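Print this page
E-mail this page

Sep 24, 2021 – Teodoro Chávez

Ollwood sofa guide
Section 4: Everyday use and care of the seat

4.1 Clearing the seat

1. Take everything off the cushion before you clean it. Sports kit should go straight to the wash – damp mesh left in a heap can mark the cover.
2. Shake out each garment and check underneath for coins, keys and hair grips.
3. Keep matching tops and shorts together so that a set goes into the same wash.

Caution: Red and other strongly dyed clothes may transfer colour when damp. Do not leave them on light covers overnight.

4.2 Weekly cleaning

1. Fit the soft brush to the vacuum cleaner and use the lowest setting.
2. Work along the weave from the back of the seat to the front edge.
3. Wipe the front edge with a barely damp white cloth and let it dry fully.

Note: Tiletti woven covers can be refreshed with up to 27 ml of fabric cleaner per seat. Test it first on the underside.

4.3 If colour has transferred

1. Blot with a dry white cloth. Do not rub.
2. Mix 2 teaspoons of mild detergent into 420 ml of cool water.
3. Dab from the outside of the mark inwards, then blot again with plain water.
4. Leave to dry away from radiators. If the mark remains, order replacement cover part 49. 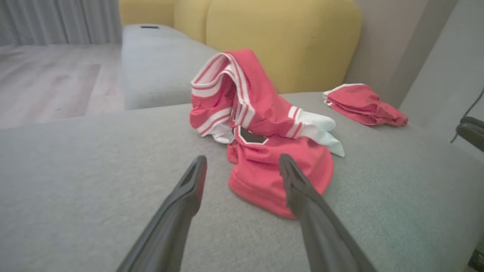
Sports kit left on a light grey seat. Clear the cushion before cleaning (step 1 of 4.1).

Contact us | © Ollwood 2021 | Back to top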